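Jar opening (household robotics)

From the Witow Reference, robotics section. Last revised April 21, 2026

Jar opening is a household manipulation task in which a screw lid is taken off, or put back on, a container held in the other hand. Used as a test of whether machines can do ordinary chores yet. Short answer: partly. A fixed machine on a known jar, yes, for years. A general-purpose home robot on whatever jar is in front of it - not reliably.

Also called: lid removal, uncapping, two-handed twist. Capping is the reverse and is usually scored separately.

Background

Factories solved capping long ago. Bottling lines spin lids on at great speed with chucks made for one lid size, and the bottle arrives in the same spot every time. None of that carries over to a home. Jars differ in width, wall stiffness, lid depth, thread pitch, how hard the last person closed them. The jar is rarely where it was yesterday.

Early home-robot work mostly skipped the problem by clamping the jar to the table. One arm, one wrist rotation. Later work went to two arms with the jar held in the air, closer to how people do it.

The task
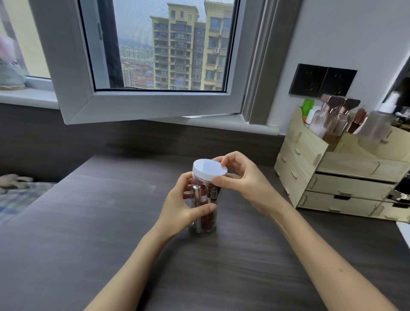 Usually broken into stages: pick up, bring to a workable height, brace with one hand, grip the lid, turn, regrip, turn again, lift off, set the lid down somewhere sensible. People blur these together. Machines mostly do not, and a lot of the time lost is in the pauses between stages.

Regripping is the weak point. A human wrist can't turn a lid all the way in one go either, but fingers walk around the rim without much thought. A two-finger gripper has to let go, rotate back, close again. Every release is a chance for the jar to shift in the other hand. Some robot wrists spin without limit, which helps a good deal, though the gripper must then be lined up very closly with the center of the lid or the whole jar starts to wobble.

Difficulties

Transparent walls. Depth cameras that rely on projected light often see through clear plastic or return nothing at all. Contents make it worse or better depending. A jar full of small dark things gives the camera something to lock on to, but what it locks on to is the contents, set back from the wall.

Thin walls. Squeeze too hard and the jar goes oval, which can bind the lid. Too soft and it turns along with the lid. Glass is easier in this respect and worse in every other.

Plain lids. A flat white lid looks nearly the same at every angle, so vision alone can't tell if it has turned. Torque and fingertip sensing used instead, where fitted.

Backlight. Desks and counters are often placed under windows. Bright sky behind a clear jar washes out the edges, and a system trained in an evenly lit lab may lose the outline completly.

Spills. An open jar with something in it has to stay upright. Many published trials use empty jars and so say nothing on this point.

Cross-threading. Applies to capping only. People feel it and back off. Most machines press on until a torque limit trips.

Training from human examples

Much recent work starts with recordings of people doing the task by hand, often from head height, so the system sees both hands and the jar together. Full jars, empty jars, different grips, different rooms.
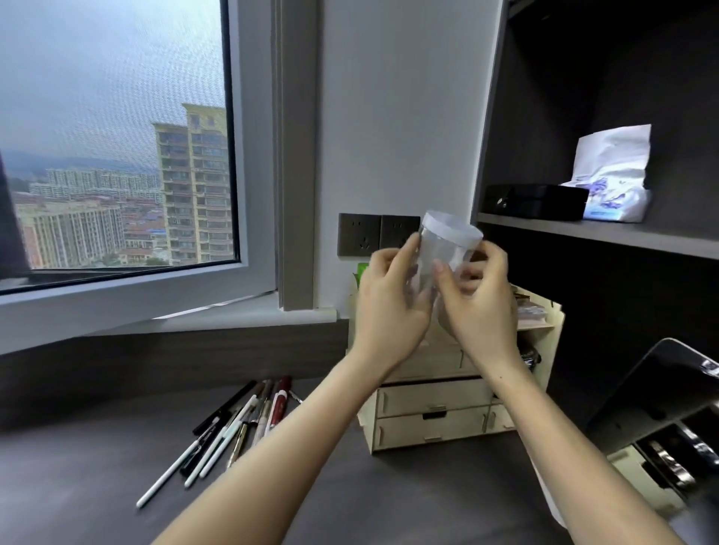 An empty clear plastic jar with a white screw-on lid, held in two hands above a desk.

The gap is force. Video shows where fingers go but not how hard they press. Instrumented gloves fill in part of it, at some cost to natural movement. Whether a five-fingered human grip teaches a two-fingered machine anything useful is still argued over.

Trials

The Waltmont trial, run by Yasir Qureshi's group, is the one most often cited in this reference. 648 attempts, 20 jar types, 2 arms, no clamp. Clear jars did worse than opaque ones in every size class. Most failures came at the second regrip, not the first. Attempts were stopped after three minutes, and a person doing the same jars was done in seconds.

A smaller follow-up at Bistham used the same arms with soft fingertip pads. Better on thin plastic, no change on glass. Results were posted in June and have not been repeated elsewhere.

The Janjua rig takes the other route - a countertop appliance, one motor, one cone-shaped grip. Opens most things put under it. It can't fetch the jar or clear up after, and reviewers differ on whether it counts as a robot.

Current status

Known jar, fixed position: solved. Unknown jar, upright on a clear surface, good light: works often enough to demonstrate, too slow to be useful. Unknown jar on a desk or counter among other things, contents that must not spill, lid to be put back after: open problem.

See also: Bimanual manipulation; Transparent object perception; Drawer opening; Childproof caps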